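Shared workshop's two-finger gripper moves on to cloth

22 July 2022

A gripper built at the Kiderside shared workshop has been fitted with soft fingertips and is now being tried on household textiles, the group behind it reported this week. The build, named Idard, is a parallel project to the workshop's older pick-and-place arm and uses the same controller board and power supply.

Idard has two long fingers driven by a single motor through a pair of linked gears. The first set of fingers was printed in one piece and left bare. They held rigid parts well enough, but thin cloth slid out when the arm lifted, and closing force could not be raised without bending the fingers at the root. The second set is stiffer at the base and carries a blue covering over most of the length, with a small dark fuzzy pad at each tip.

The pads are the main change. According to the build notes, a smooth tip tends to push a fold of cloth along the table in front of it, while a rough one catches the surface and draws the fold up between the fingers. Several pad materials were cut and compared before the present one was chosen. They are glued on and can be peeled off and replaced in a few minutes – the notes advise doing so in pairs, as one worn pad pulls the cloth to one side.

Control remains simple. The arm is guided by hand to a position above the cloth, the position is stored, and the fingers are closed until the motor current reaches a set limit. The limit is stored with the position, so a thick towel and a thin napkin can each have their own. A camera view is recorded for each attempt, and the group plans to use the recordings later to choose the grasp point automatically.

More than 1000 attempts have been logged so far, across both sets of fingers. The group has not published a success rate and says the early entries were kept in a different format and need to be sorted first. Materials for the second set of fingers cost 70 pounds, most of it spent on filament and bearings.

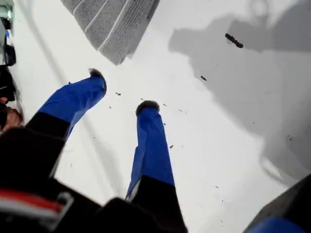

Idard's blue-covered fingers with their tip pads, and a light grey towel on the white work surface.

Work in August will cover the wrist joint, where play in the bracket still shifts the fingertips under load. Drawings for the fingers will be released once the bracket has been revised. The wrist motor will stay as it is.

Recent items
Amumell bench supply: replacement fan fitted
Fjeld plotter gets new belt tensioners
Kiderside laser cutter: changes to booking
Notes on printing gears in nylon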